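Home | Bath | Kitchen | Laundry | Storage | Sale | Help

Pleltar > Bath > Sink and Tub > Soap Dishes

Durby Draining Soap Dish, Salmon Pink

Print this page | E-mail to a friend

Item 706

The Durby is a plain plastic soap dish for bar soap. It is a shallow rectangular basket with rounded corners, a raised rim and an open grid floor. Water goes down through the floor, so the bar does not sit in a puddle between uses. It takes one full-size bath bar or two small guest bars.

It can be used on a sink edge, a shelf or the corner of a tub. There are no screws or suction cups, and no separate parts to put together. 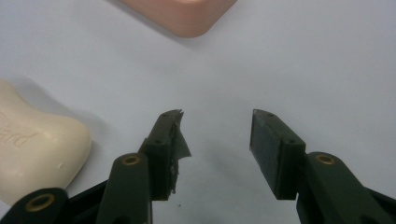
Rounded shape in salmon pink, partly in view, with a cream bath bar. Soap not included.

The plastic has a slight gloss and wipes clean with a damp cloth. Soap film will build up on any dish in time. If you have hard water, expect to rinse this one once a week. An old toothbrush works well on the floor of the dish, where soft soap tends to collect in the holes. The top rack of the dishwasher is fine. Do not use bleach on the pink, as it will fade.

What size bar fits

Most bath bars go in flat with room at the sides. Bars with a narrow middle and wider ends fit too, and they are easy to pick up with wet hands. Very thick handmade bars will stand above the rim, but the dish still drains. If a bar is too long, let it wear down for a few days or cut it in half with a kitchen knife. 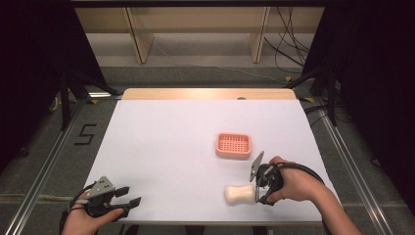
Keep the dish out of the direct path of the shower if you can. Any bar will go soft under running water, whatever it sits on. On a wood shelf or an unsealed counter, put a tray underneath, because the water that drains through has to go somewhere. The Jimora drip tray (sold separately) fits under the Durby and can be emptied into the sink.

Ordering

Sold singly or in a carton of 12. Cartons are one color only. The other color is Tan, which is out of stock until July. We do not mix colors in a carton, but you may order single dishes in any combination.

Single dishes ship in a padded bag and cartons ship in their own box. Unused dishes may be returned in the original wrap. Orders placed before noon go out the same day.

Replacement floors are not available for this dish, since the floor and rim are one piece. Customers who need a dish with a lift-out grid should look under Soap Dishes, Two-Piece.

Share (53) | Comments (12) | Print | E-mail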